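Saturday at the Jastodau Lab

The open day started at ten, and by ten past the good pastries were gone. I joined the tour led by Shireen Khumalo, who walks backward at an alarming speed and has yet to hit a door.

Her group works on a question I had never thought to ask: when you teach a two-armed robot by example, is it better to show it one tidy table many times, or a lot of messy ones? They recorded 900 demonstrations, split evenly between the two. Each policy then got 80 tries on tables it had never met. The messy one won on unfamiliar clutter and lost, slightly, on bare tables. Khumalo seemed prouder of the second part. It is going in the paper, she said, whatever Fortin thinks — Fortin being the partner that paid for the tidy half.

Bheki Pretorius took questions at the workcell. A man in a Brema jacket asked three, all of them about price. I asked how they decide what counts as clutter. Anything soft and large, he said, because it changes shape every time and hides part of the table.

Upstairs there was a talk on grasp scoring, with 2 working chairs. I stood. 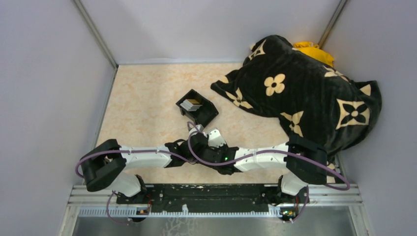

The two-arm cell, with a small black box and plenty of blanket.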